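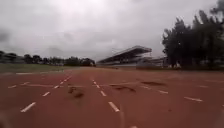 *Wunddale track, camera height, looking along the lanes. Overcast.*

## Pre-run check: camera and controller trial, quadruped

Checked by: Cirilo Bermúdez
Second: Braulio Beltrán
Month: April
Units on trial: Larer camera, Dedby camera, Ní Bhriain controller

### Track and surroundings

- [x] Lane direction agreed before power-up
- [x] Exclusion tape out at both ends
- [x] Surface walked end to end. *Comment: worn patches between the lanes. Keep to walking gait near them.*
- [ ] Spotter position marked. *Comment: cone left in the van. Braulio to fetch it before the Dedby run.*

### Mechanical

- [x] Leg fasteners torque-marked, no movement
- [x] Foot pads seated
- [x] Camera bracket tight. *Comment: the Larer bracket has 3 screws and the Dedby has two. Don't mix the bags.*
- [x] Cable clear of the front hip through full travel

### Cameras
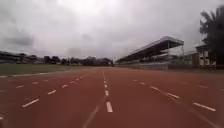
- [x] Both cameras set to the same height and tilt before swapping
- [x] Exposure locked at 1/2,000 s. *Comment: auto exposure hunted on the Larer whenever the sky took up half the picture. Locked on both so the comparison is fair.*
- [x] Lens wiped
- [ ] Focus confirmed on lane dashes. *Comment: softer than I'd like towards the corners. Recheck indoors with the chart — not a reason to stop the trial.*

### Controller

- [x] Firmware matches the trial sheet (build 668)
- [x] E-stop tested from the handset, then from the body
- [x] Speed limit set to walk
- [x] Lost-link behaviour set to sit. *Comment: the default is hold. It resets after every flash, so check it again.*
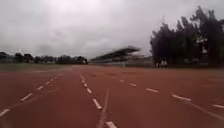 - [x] Log card in, 32 GB, formatted
- [ ] Handset battery above half. *Comment: one bar short. Swap before the second camera goes on.*

### Result

Cleared for the Larer run at walking speed. Dedby run on hold until the spotter cone and handset battery are sorted. Braulio to initial both items on the paper copy.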